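Workshop Tips: What a Block-Pushing Robot Taught Me About Sorting the Junk Drawer (and the Screw Bin, and the Bead Box)

Filed under: Small Parts, Workbench, Kids' Craft Table

Regular readers will know I have been at war with small parts for most of my adult life. Screws, beads, cup hooks, those little rubber feet that come with everything. I have bought the drawers and I have labeled the drawers, and still there is a heap at the end of my bench every Tuesday when I sit down to tidy it.

My niece, Ebony Pirihi, works in a robotics lab over in Dindton, on a project they call Dredix. Her group studies how a robot arm can learn to move things on a table by pushing them, with no fingers at all, only a rod on the end. You tell it something like "put the red ones together by the left side" and it has to work out the shoving for itself. I spent a very happy afternoon there with a cup of tea and a great many questions, and I came home with a page of notes that have done more for my bench than the label maker ever did. So, with her permission, I'm passing them along.

A word about how they learned it, because I found this part fascinating. They collected 2,000 short runs of a person steering the arm by hand, and the program learned from those. Then they tested it on 400 fresh layouts it had never met. When the blocks started out spread apart, it finished the job 100 times out of 100 in the easiest group (Ebony was quick to say that was the easy group!). When the blocks started out in a tight huddle, the very same program managed only 38 out of 100. Same blocks, same arm, same board. The huddle was the whole trouble, and when she told me that I thought of my screw bin straight away.

TIP 1: Spread first, sort second.
The lab's big improvement came from adding one plain step. Before the arm tries to sort anything, it nudges the group apart until there's a bit of room between the pieces. Do the same at home. Tip your heap onto a tray and run the side of your hand through it, once across and once back, before you pick up a single thing. I used to dig straight in, and I was forever turning over the same washer.

TIP 2: Work from the outside in.
Pushing a piece in the middle of a bunch moves all its neighbors too, and then you have four problems. The program they have now goes for the piece on the edge with the clearest way out. With beads I use a wooden coffee stirrer and draw them off the rim of the pile one at a time. It sounds slow. My box of mixed beads used to take me two evenings and now it's done before the news comes on.

TIP 3: Short pushes.
A long shove on a piece that isn't square will turn it, and once it turns it goes off wherever it likes. Ebony says anything with points or lobes is worse for this than a plain round thing. The arm makes a short push, looks again, and makes another. If you slide cookies around a baking sheet with a spatula, or move heavy pots along a shelf, you'll find the same holds. Push low down, and aim through the middle of the thing.

TIP 4: Keep your tool where you can see past it.
I wouldn't have thought of this one at all. The arm gets in the way of its own view, and a good share of the failed runs came when the piece it wanted was tucked behind the rod. Their fix was to have it back off a little and look before choosing the next push. Now when I sort screws I take my hand right away from the tray every so often — you'd be amazed what was sitting under my wrist.

TIP 5: Pick one rule and stick with it.
Color or shape, but one or the other for the first pass. The lab tried giving mixed instructions ("the red ones here, but the stars over there") and things went badly whenever a piece belonged to both. For the household version, sort screws by length first, then go back over each pile for head type. With buttons I go by color, and with dried beans and lentils that have gotten mixed in the pantry I go by size, with a colander doing most of the work.

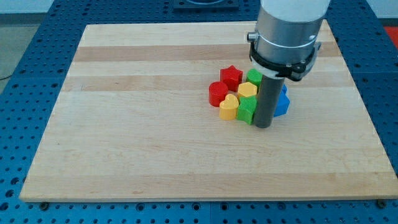
The arm at the block cluster, with the rod down beside the green star.

TIP 6: Get yourself a proper board.
I had been sorting on the bench itself, which has a groove down it that eats small nails. A flat board with nothing on it but the job makes all the difference. Mine is an old pastry board, sanded with fine paper and given one coat of paste wax. Set it on a piece of rubber shelf liner so it doesn't creep. If you're sorting things that roll, glue a thin strip of molding along the back and both sides and leave the front open for sweeping things into a jar.

TIP 7: Write down what went wrong.
Ebony's colleague Ewan Merrick keeps a log of every failed run with one line on the cause, and he told me it's the most useful file they have. I've started a card taped inside my cabinet door. So far it says "picture hooks, no home" three times, so picture hooks now have a home, in a mustard jar.

A reader named Whitelaw wrote in January asking about magnetic trays for this sort of work. They're fine for steel screws, but they pull everything into exactly the sort of huddle you are trying to break up. Use them for holding what you've already sorted.

Next time: getting candle wax out of a tablecloth, and the Multel shelf brackets several of you have asked about.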